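포장 자리에서 일한 지 7년째다. 내가 하던 일 중에 제일 많이 한 동작을 꼽으라면 상자 접기다. 납작하게 온 골판지를 펴고, 날개를 세우고, 뒤집어서 바닥을 막는다. 손에 익으면 생각 없이 하게 되는데 오후 네 시쯤 되면 손목이 먼저 안다. 겨울에는 골판지에 손끝이 갈라져서 반창고를 감고 일했다.

그 일을 올해 3월부터 로봇 팔 두 대가 조금씩 배우고 있다. 회사에서는 이걸 Kerneo 작업대라고 부른다. 창고 안쪽, 예전에 반품 검수하던 자리에 들어왔다. 처음 얘기가 나왔을 때 우리 조 분위기는 좋지 않았다. 설명회에서 제일 먼저 나온 질문도 사람을 몇 명 줄이느냐는 거였다. 담당자인 Pallavi Katiyar 씨는 올해 안에는 줄일 계획이 없다고 했고, 내년은 자기가 답할 수 있는 문제가 아니라고 했다. 듣기 좋은 대답은 아니었지만 나는 그 정도면 됐다고 생각했다.

작업대는 단순하다. 흰 상판 양쪽에 팔이 한 대씩 있고 뒤쪽에 나무 선반이 있다. 사람이 두 손으로 하던 걸 팔 두 대가 나눠서 하는 식이다.
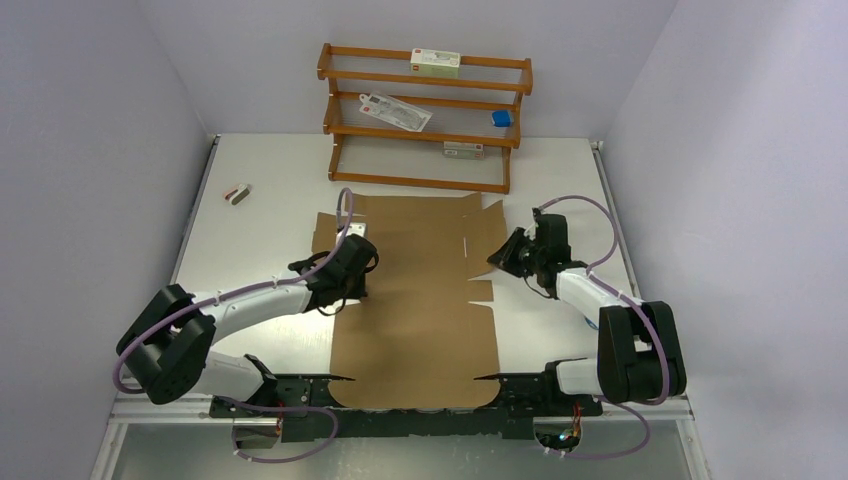

내가 맡은 일은 옆에서 보고 기록하는 것이다. 교대 한 번에 60번 시도하는 게 목표이고, 한 번 끝날 때마다 표에 결과를 적는다. 성공, 실패, 중간에 사람이 손댐. 이렇게 세 칸이다. 처음에는 세 번째 칸에만 표시가 잔뜩 늘었다. 요즘은 좀 나아졌는데 날개가 서로 엇갈려 끼는 문제는 여전하다. 사람은 손끝으로 슬쩍 빼면 되는 걸 로봇은 밀다가 구겨 놓는다.

재미있는 건 내가 어떻게 접는지를 말로 설명해야 했다는 점이다. Pallavi 씨가 어느 날개를 먼저 올리느냐고 묻는데 대답을 못 했다. 7년을 했는데 모르겠더라. 그래서 상자를 하나 갖다 놓고 천천히 해 봤다. 나는 왼손으로 먼저 모서리를 누르고 오른손으로 긴 쪽을 세우고 있었다. 옆 조 언니는 정반대로 했다. 둘 다 맞다고 해서 두 방식을 다 적어 냈다. 그때까지 우리 작업 순서를 종이에 제대로 적어 본 사람이 없었다. 신입이 오면 그냥 옆에 세워 두고 보라고 했으니까.

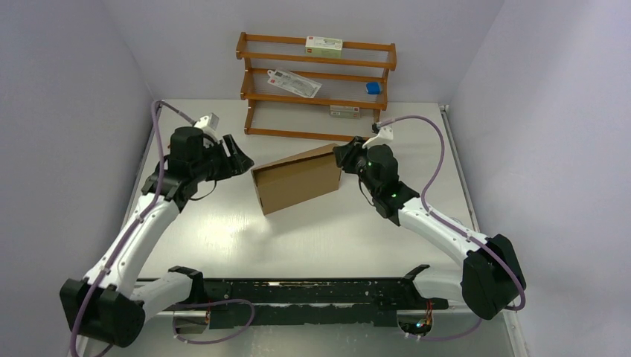 Kerneo 작업대. 양쪽 팔 사이에 골판지 상자가 놓여 있다.

바뀐 것을 적어 보면 이렇다. 우선 앉아 있는 시간이 늘었다. 예전에는 교대 내내 서 있었는데 기록하는 날은 의자가 있다. 손목은 확실히 덜 아프다. 대신 눈이 피곤하고, 지루하다. 상자를 접을 때는 옆 사람과 떠들면서 했는데 지금은 작업대 앞에 혼자 있다. 점심 먹으러 가서야 사람들 얘기를 듣는다. 이건 회사에 얘기했고, 기록 담당을 하루씩 돌아가며 하는 걸로 바꿨다. 나는 그 편이 낫다.

급여 문제는 아직 정리가 안 됐다. 우리는 기본 수량을 넘기면 수당이 붙는데, 기록을 맡은 날은 내가 접은 상자가 없다. 첫 달에는 그게 그대로 빠져서 명세서를 들고 사무실에 갔다. 지금은 평소 수당의 90퍼센트를 쳐 준다. 왜 100이 아닌지는 물어봤지만 시원한 답을 못 들었다. 다음 면담 때 다시 물어볼 생각이다.

속도는 아직 사람이 빠르다. 지난번에 내가 접은 걸 세어 보니 한 시간에 104개였다. 로봇은 비교할 단계가 아니다. 그래도 Sondetmont 물류센터에 있는 친구 말로는 그쪽도 처음에는 그랬다고 한다. 거기는 테이프 붙이는 공정부터 기계로 넘어갔고, 그 자리에 있던 사람들은 출고 검수로 옮겼다. 옮긴 사람 중에는 만족하는 사람도 있고 그만둔 사람도 있다고 했다. 우리도 비슷하게 가지 않을까 싶다.

나한테는 검수 쪽 교육을 받아 보겠느냐는 제안이 왔다. 받겠다고 했다. 상자 접는 일이 없어질까 무서워서라기보다, 없어진 다음에 배우려면 늦을 것 같아서다. 우리 조에서 신청한 사람은 나까지 둘이다. 나머지는 좀 더 지켜보겠다고 한다. 그것도 이해는 간다. 나이 많은 분들은 화면 보는 일 자체를 싫어하신다.

교육은 다음 달에 시작한다. 교재를 미리 받았는데 생각보다 두껍다. 앞부분은 불량 분류 코드라서 외우는 수밖에 없고, 뒷부분은 아직 안 펴 봤다. 시작하면 어떤 걸 배우는지 따로 적어 보겠다.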